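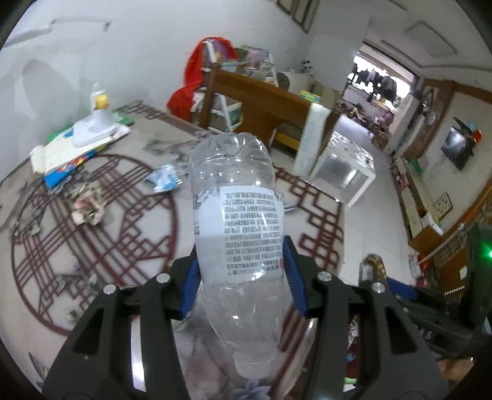

Montserrat Contreras remembers when the last bus out of Ruruvbridge left before the library closed, and she says the new evening route is the best thing to happen to her reading in years.

Share 40 | Comments 11

Ruruvbridge Public Library is thrilled to announce that its evening hours are back! Starting in August, the main branch on Stestemwood Avenue will stay open until 9 p.m. on weeknights, and the new Route 15 bus will stop right outside the front doors until closing time.

The longer hours come after a spring survey in which 354 residents told us how they use the library and what keeps them away. Getting home was the top answer by a mile. People wanted to come after work, after dinner, after the kids' practice – and they wanted a ride back that didn't mean a long walk up the hill in the dark. Town transit planners read the comments and added the evening loop, with stops at the clinic, the high school and the Stestemwood apartments.

There will be plenty going on once the sun goes down. The Fida Room upstairs, freshly painted and with its big windows open again, will host a weekly writing group, beginner Spanish and a chess night for all ages (sets are provided, and kids are very welcome to beat the grown-ups). Downstairs, the Pap story hour moves to 6:30 p.m. so that working parents can come along too. Pajamas are encouraged!

The quiet study area will keep its usual rules, and the computers can be booked for an hour at a time, with a second hour if there is no line. Printing stays at the same price. The book drop on the parking lot side is open day and night, as always.

Library cards are free to anyone who lives, works or goes to school in town. New readers can sign up at the front desk with a photo ID and something showing a local address, such as a bill or a school letter. Cards that have expired can be renewed by phone.

A printed schedule for both the library and Route 15 is available at the front desk and on board the bus. Group leaders who would like to use the Fida Room in the evening should ask for a booking form at the desk.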